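Drawer Dividers and Organiser Trays: Your Questions, Answered Without the Sales Talk

I have been sorting out other people's cupboards for a living long enough to distrust most of what is sold for the job. These are the questions that come in most often.

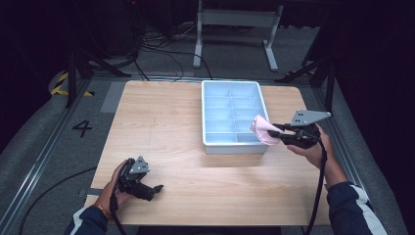
Will buying trays make me tidier?

I doubt it. A tray gives small things somewhere to go, and whether they go there is up to you. If you have never once put the scissors back, a tray with a scissors-shaped slot won't change you. Try a shoebox lid for a month first. If the lid is still in order at the end of it, spend the money.

How many compartments do I need?

Fewer than the shop suggests. Makers like to print a big number on the packet, and I have seen a 20-section insert sold for a drawer that held tea towels and a torch. Three good-sized sections will do most kitchen drawers. Socks and underwear are the exception, if you are the sort who folds them. I'm not.

Is the Stamirel range worth the extra?

I couldn't find out what the extra pays for. I asked, and was told about "considered living". The trays are decent. So are the ones from the market at a third of the price. The Stamirel ones do have a lip that stops them sliding about, but a scrap of shelf liner does the same.

What about the Gradier adjustable dividers, the ones on springs?

They hold well in a deep drawer and badly in a shallow one. The spring weakens if the drawer is slammed, and every drawer in a house with teenagers is slammed. Helmut Teuber wrote in to say his have stayed put for years. He also lives alone.

Do I have to fold everything upright?

No. It looks lovely in photographs and it does let you see what you own. It also takes an evening, and one rummage for a vest undoes it. Fold upright if you enjoy folding. T-shirts in a pile are still clean T-shirts.

My tray doesn't fit. Did I measure wrong?

Possibly, but check the listing before you blame yourself. Some sellers give the outside of the rim, some give the base, and a few appear to have guessed. Measure the inside of the drawer at the back as well as the front. Old drawers are seldom square. Then look underneath the worktop for anything that hangs down, as height catches more people out than width.

Are labels any use?

For things that look alike, yes: fuses, screws, spare keys. A label reading "SPOONS" above a heap of spoons is decoration.

How do I clean plastic trays?

Washing-up liquid, warm water, an old toothbrush for the corners. Hilkka Lahtinen swears by bicarbonate of soda and I have no quarrel with her, though I suspect it's the scrubbing that does it. Don't put thin ones in the dishwasher unless the maker says you can. I have a warped one that rocks like a boat.

Is the Drello "98% less clutter" claim true?

Less clutter than what? I wrote to ask how it was measured and had a voucher back. I would ignore any percentage printed on a box of boxes.

When should I give up and throw things out?

Sooner than you think, and before you buy anything. Half the drawers I am asked to divide only need emptying. March is when I do mine, badly, with the radio on.

Related
Shelf liner: the dull stuff that works
Vacuum bags and what they do to a wool jumper
The Agbayani stacking boxes, one year on
What to keep under the sink

Contact | Copyright the author, all rights reserved | Back to top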